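Week three with the Jivley kit, and I've finally moved on from stacking blocks to something I'd get paid for: old Dell towers. Senga Rutherford lent me the gripper pads (the thin grey ones, get them!) and they hold a Xeon by its edges far better than the bare jaws did.
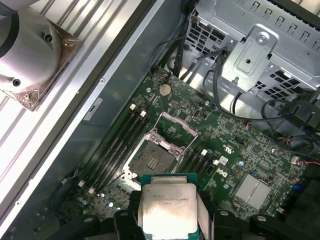 Teaching it a pick takes me 2 goes now, down from an entire evening in September. The software is still clunky, mind, and the manual from Zekgate is dreadful – 94 pages and no index. I paid around £400 for the add-on pack and I'd say the pads are the best bit of it.
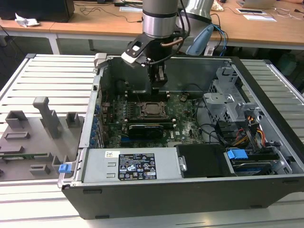 Page last changed: September, 4.15 pm

Noémi Hajdu asked in the comments whether it copes with memory sticks. Not tried yet, I'll do those next.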